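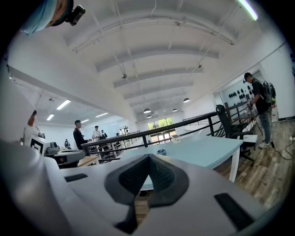
Clemberg hall - monthly walk-round, ceiling and lighting

Done by: Seidu Abubakari
Month: January, Wednesday, started 7.40 before the first shift
Sheet 4, replaces the old Skudow form

1. Pendant lamps, main hall
Chain and hook: OK
Shade fixed tight: one to repair
Comment: The lamp nearest to the middle of the hall turns a little when I touch it with the pole. The screw of the shade must be tightened. I did not do it myself, the ladder was in the other building.

2. Fluorescent tube, main hall
Works: yes
Comment: It makes a small noise in the first minutes and then it stops. Please order one spare, we have none on the shelf.

3. Panel lights, low ceiling side
Works: yes, all
Covers: dusty
Comment: Same remark as in the last two months. The dust is inside the cover, so wiping from below does not help.

4. Wires and conduits along the arched beams
Clips: OK except one
Cables hanging: no
Comment: One clip is open near the far end. The cable still holds from the next clip, but I would like it closed before Melis come to clean the beams.

5. Beams and paint
Cracks: none seen from the floor
Comment: A yellow mark of the size of a plate, on the side of the low ceiling. I drew a pencil line on its edge to see if it grows. If it is bigger next month we must call the roof people.

6. Glass door at the end
Opens fully: yes
Way free inside: yes
Way free outside: no, corrected
Comment: Two bags of leaves from the trees were standing against the door outside. I moved them. Whoever sweeps there, please put the bags by the fence. The door closer is slow but it closes.

7. Walkway through the hall
Width kept: yes
Floor: OK
Comment: The extension lead at the second workbench was across the walkway again. I spoke with the colleagues and they put it under the bench. A cable cover of 180 cm would be better for them, Dotevus has it in the catalogue.

8. Emergency light over the side exit
Test button: works
Comment: Battery label is not readable any more. I wrote the inventory number 967 on a new label.

Open points
Shade screw - week after this one, with the tall ladder
Clip at far end - same visit
Spare tube - to order
Panel covers - need a decision from the office, I cannot open them alone

Signed: S. Abubakari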